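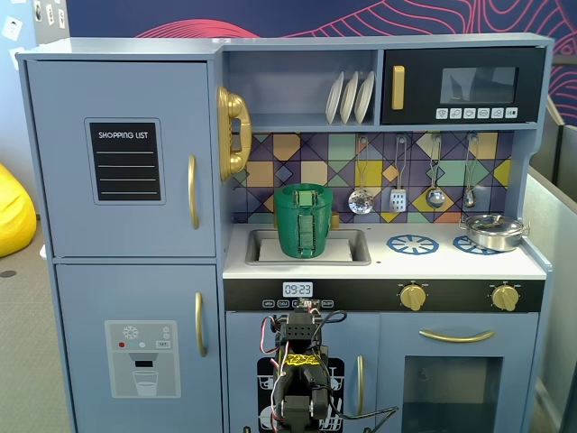
The play kitchen, with its shopping list panel and gold telephone

Report from the open day at Gromcombe, 5/11/22

I went to Gromcombe for the open day of the colonial records store, which the Szalai Foundation has kept since it took over the old Ovberg trading papers. I am not a historian by profession. I read a lot about the empires, and I grew up in a country that was on the receiving end of a different one, so the subject is never quite neutral for me.

The journey is not easy. From the station there is a bus every 2 hours, and I had just missed one, so I walked. The path goes along the river and then up behind the church. I arrived with muddy shoes and had to sign a book, leave my bag in a locker and wash my hands before anything else.

Our group was 12 people. We were taken first to the reading room, where the account books of the Ovberg company were laid out on foam supports. I had expected to be shown maps and treaties. Most of what we saw was about cloth, salt, nails and rope, in very good handwriting. In one of the books the wages of the dock workers stood in the same column as the feed for the mules, and the clerk had added them together without any line between. Our guide turned the page quite slowly. A man behind me said that this was only how accounts were made then, and a woman answered that this was exactly her point. They continued on the stairs.

After the reading room came a talk of one hour on how the catalogue is being rewritten. I found this the best part of the day. The old catalogue was typed almost 100 years ago and it uses the company's own words: a burned village is a "measure", a strike is a "disturbance". The archive now keeps the old title and puts a new one under it, with the initials of the person who wrote it. Some visitors wanted the old words removed. Others thought that the new ones were too strong and would look as dated as the first in a few years. I am for keeping both, but I would like also to see the names that local people used for these events, and when I asked, I was told that for most of them the archive does not have any. A second project, called Zondus, will record families on the other side of the trade. It begins in April if the money arrives.

The exhibition upstairs is less good. There are two rooms, and the texts on the walls try so hard to be fair that I could not tell what the writer thinks. "Railways were built" — by whom, and who paid? The railway panel has a very nice model bridge and not one word about the land it stood on. One does not need to shout at the visitor, but a sentence with a person in it would help.

Lunch was soup and bread, and it was good. I sat with two retired teachers who disagreed about everything since the first spoon, and who shared a taxi afterwards.

Practical notes, for those who want to go. Entry is free on open days, otherwise you must write to the reading room and say which papers you want. Pencils only. The store is cold, so take a pullover. The printed guide is sold at the desk, and the index in it is better than the one on the website. I bought it and I am now at the chapter on the salt contracts.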